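Teaching the arm by remote control

For our term project at Rallov we wanted to find out how well a beginner could teach a simulated arm to handle awkward shapes, simply by steering it through the job from a controller. We chose the twisty green piece because it has no obvious place to grab, and we grew rather fond of it by November (it has a lot of personality for a prop!). 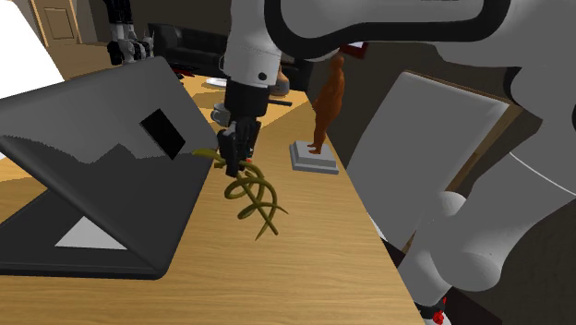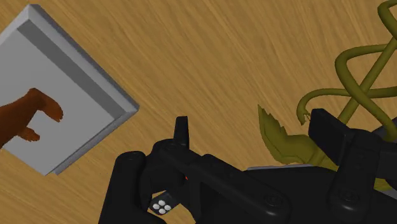 Source: simulation renders, Rivora project group

Each of us recorded 10 demonstrations, with 5 more for practice that we left out of the training set. The wrist view helped us enormously when lining up the fingers, though most of us still came in too fast at first and had to learn to slow down near the tabletop, a habit we'd recommend to next year's group.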